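The pose filter in Grellik dropped 29 frames in a row yesterday, and I blamed the lighting, the lens and my own character before reading the log. A marker had turned edge-on and the tracker had swapped two axes. Classic.
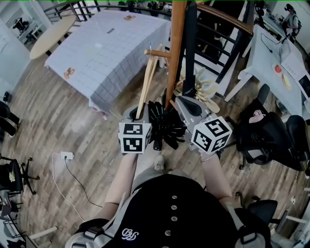

Marker cubes on both grippers, stick in the left one.

So January's big feature is a check that throws out any pose that jumps more than 200 mm between frames. It took 300 lines, most of them apologies in comment form. Replay now gets through 197 clips without a crash — the planner still hates stairs.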